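Automated blood smear reading

Automated blood smear reading is what happens when a computer, and not a person bent over a microscope, takes the first look at a drop of blood spread on a glass slide. You'll also see it called digital morphology or automated cell imaging, depending on who is selling it. I keep this page for the lab wiki at Grellness, and I've tried to write it the way I'd explain it to a new hire over lunch, so please forgive the wandering.

Background

Most blood counts never need a slide at all. The tube goes into an analyzer, the analyzer counts cells as they flow past a detector, and the numbers go out to the doctor. A smear gets made when something in those numbers looks odd: a white count that's much too high, platelets that seem to be missing, a flag for cells that shouldn't be there. Somebody then spreads a thin film of blood on glass, stains it and looks.

Looking is the slow part (and the part I love, I'll admit). A tech usually classifies 100 white cells, sometimes 200, and then checks the shape and color of the red cells and makes a rough estimate of the platelets. A tidy, normal smear goes quickly. A messy one from a very sick patient can eat up a good piece of your afternoon, and then you walk it down the hall to get a second opinion anyway!

How it works

The slide is made and stained the usual way. A motorized microscope then finds the part of the film where the cells lie side by side in a single layer, which we call the monolayer, and takes pictures under high magnification. Software cuts each white cell out of the background and gives it a label, such as neutrophil, lymphocyte or monocyte. The tech sees all the cells sorted into groups on a screen and drags the wrong ones to where they belong.

That last step matters more than people expect when they first hear about these systems. The software suggests, and a trained person signs. In our lab no result leaves without somebody having opened the cell gallery, even when every cell in it looks boring.

Older systems measured things a programmer had picked out by hand, like the size of the nucleus or how grainy the cell looked. Newer ones use neural networks that learn from big sets of labeled cells. I find the newer kind much better on reactive lymphocytes – those used to end up in every bin you can think of – but they can be confidently wrong in ways that are harder to guess at.

Staining and slide quality

If I could put one section of this page in bold, it would be this one. A network trained on slides with a nice pink and purple balance gets confused by slides that have come out too blue, and so does a tired human. Buffer pH, timing, stain that has sat too long in the jar, water marks: all of it shows up in the results.

We use the Tsikata stain kit, and I write the lot number on the log the minute a new box is opened. When we changed lots in January, the basophil group suddenly filled up with things that were plainly dirt. Fresh buffer fixed it. I spent most of a morning blaming the camera before I thought to check.

Thick smears are the other headache. If the film never thins out properly, the scanner hunts around for a monolayer, gives up and asks for a new slide.

The Biltov trial

Our own experience comes mainly from the Jemari reader, made by Biltov. Before going live we ran 600 slides through it and had each one read by hand as well. After a tech had gone over the gallery, the white cell differential agreed with the manual read on 95 percent of them. Most of the leftovers were immature granulocytes, where two good techs will argue with each other too, so I wasn't very shocked.

Software version 2 came in partway through the setup, and we started the comparison over from scratch. It was annoying, but mixing versions would have made the numbers useless.

Loading and sample handling

The Jemari takes a cassette of 10 slides. You load it, close the lid and go do something else. Larger labs connect the stainer, the slide maker and the reader on one track so that nothing gets carried by hand, and there is a lot of general interest in robotic handling for the fiddly jobs in between.

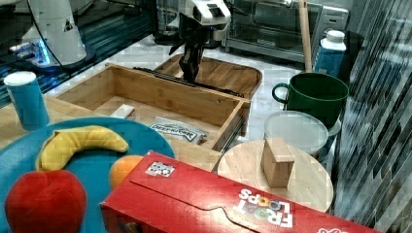

A robot gripper with its fingers pointing down into a shallow wooden tray.

For a lab our size, a track would be overkill. We have one bench, one stainer and one reader, and the walk between them is four steps. I'd sooner spend the money on a second monitor.

Limits

Malaria and other parasites are still a job for human eyes here. Some products offer help with them, but ours hasn't been checked for it, so we don't use it that way. Platelet clumps are another weak spot. They like to collect at the feathered edge of the smear, and if the scanner doesn't visit the edge it won't see them. Go look under the microscope yourself if the platelet count seems low for no good reason.

Very low white counts are a pain as well. The reader may come back with only a few dozen cells, and percentages worked out from so few don't mean much. We make extra slides and combine them.

Blasts, the very young cells that can point to leukemia, always go to the pathologist, whatever the screen says.

See also

Complete blood count
Peripheral smear, manual method
Stain troubleshooting
Reader downtime procedure

Page last updated 6 January 2021.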